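How to Book and Use a Shared Workroom at the Erness Centre

Guidance for individuals, clubs and small organisations

The Erness Centre makes its workrooms available to residents of Grarley and Danddale, and to groups whose members live or work in either town. This page explains how to apply for a room, how to prepare for your session, and how to leave the room when you have finished. Please read it in full before making your first booking. Groups that already hold a regular booking should read the sections on deposits and storage, which changed in December.

Before you apply

Decide what you need the room for, how long you will need it and how many people will attend. The Centre has three types of room. Meeting rooms have tables, chairs and a wall screen. Craft rooms have a sink and a washable floor. Technical rooms have fixed benches and additional power sockets.

The largest room, the Nyarko Room, holds 68 people seated or 25 people working at tables. These limits are set by the fire safety assessment and include organisers, helpers and children of any age. They cannot be raised for a single event.

You should also check whether your activity needs insurance. Private study, committee meetings and reading groups do not. Any activity open to the public, and any activity that uses powered tools, heat or chemicals, does. A copy of the certificate must reach the bookings office before the booking can be confirmed.

Step 1. Create a group record

Every booking is made against a group record, even where the group is one person. Complete the form at the front desk or on the bookings page. You will be asked for:

The name of the group
A main contact and a second contact, both aged 18 or over
A postal address in Grarley or Danddale
A short statement of what the group does

The second contact must be a different person from the main contact and must be reachable by telephone while the session is taking place. Records are normally approved within five working days. You will receive a group number, which should be quoted in all later correspondence.

Step 2. Choose a room and a time

Sessions are offered in blocks of two hours, beginning at 9 am. The last block ends at 9 pm. You may book up to three blocks in a row. Setting up and clearing away must take place within the time you have booked, and the next group is entitled to enter the room at the start of its own block.

Wednesday evenings are reserved for regular bookings and are not shown on the public calendar. If you would like a regular Wednesday place, ask the bookings office to add your group to the waiting list.

When choosing a room, look at the floor plan as well as the capacity. The craft rooms are on the ground floor and have level access from the car park. The technical rooms are on the first floor and are reached by the main stairs or the lift. The lift can carry a load of 500 kg, including passengers. Heavier items must be discussed with the building office in advance – they cannot be taken up the stairs.

Step 3. Submit your request

Enter your group number, choose the room and select the blocks you require. The form then asks you to describe your activity in no more than 1000 characters. Plain descriptions are best. "Weekly sewing class for beginners, using six domestic machines" tells the office all that it needs to know, whereas "community creative session" will usually lead to further questions and a delay.

State clearly if you intend to bring:

Electrical equipment of any kind
Food that will be served to others
Paints, glues, solvents or cleaning products
Animals, other than assistance dogs

A request is not a booking. Please do not advertise your event until you have received written confirmation.

Step 4. Pay the fee and deposit

The confirmation message will show the fee for the room and the deposit. Both must be paid within seven days or the room will be released. The deposit is returned in full after the session if the room has been left in good order and all keys have been handed back.

Groups with a regular booking now pay one deposit for the whole term. Where part of a deposit is kept, the office will write to the main contact with the reason and the amount. An appeal may be made within 14 days of that letter.

Step 5. Prepare for your session

Portable electrical equipment must be in sound condition, with no damaged cables or loose plugs. Extension leads may be used only where the room has no socket within reach, and one lead must never be plugged into another.

Send everyone who is attending the address, the start time and the location of the accessible entrance. The entrance on Danddale Road is the only one open after 6 pm. If members of your group have particular access needs, tell the bookings office at least three working days beforehand so that a hearing loop, an adjustable table or a parking space can be arranged. 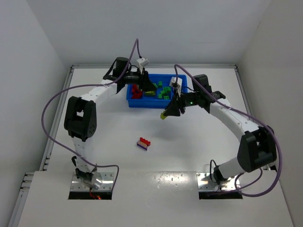 Two-arm bench set-up with blue bin.

Step 6. Arrive and check the room

The main contact should report to the front desk and sign for the key. A printed room sheet is kept inside the door. Walk around the room with it before the rest of the group comes in, and note any damage, missing furniture or uncleared rubbish. Return the top copy to the desk at once. Damage that is not recorded at the start of a session may be treated as having happened during it.

Find the two nearest fire exits and point them out to your group. The assembly point is the paved area beside the bicycle stands. If the alarm sounds, leave by the nearest exit, do not use the lift, and wait at the assembly point until the duty officer gives permission to return.

Step 7. Leave the room ready for others

Allow at least 15 minutes for clearing away. Before you go:

Return tables and chairs to the layout shown on the room sheet
Wipe down surfaces and sweep the floor
Put recycling in the green bins in the corridor
Switch off lights, screens and any portable heaters
Close and lock the windows

Paint, oil and plaster must not be poured into the sinks. Sealed containers may be left at the waste point beside the loading door, with the group number written on the lid.

Hand the key to the front desk and sign the return book. Keys must not be passed directly to the next group, even where the two groups know each other.

Storage between sessions

A limited number of lockers and shelves is available to groups with a regular booking. Storage is allocated by the term and must be renewed each time. All items must carry the group number. Items without a number will be moved to the lost property room and kept for one month – after that they may be given away or thrown out. Food, fuel and pressurised containers may not be stored anywhere in the building.

Changing or cancelling a booking

You may change the date or room free of charge up to ten days before the session, subject to availability. Cancellations made within the same period receive a full refund. Between ten and three days beforehand, half of the fee is refunded. No refund is given for later cancellations, although the deposit is returned.

If the Centre has to close a room, you will be offered another room or a full refund. Notice will be sent to both contacts by text message and email, so please make sure that the details on your group record are up to date.

Further help

The bookings office is open from 10 am to 4 pm on weekdays. Large print copies of this guidance are available from the front desk on request.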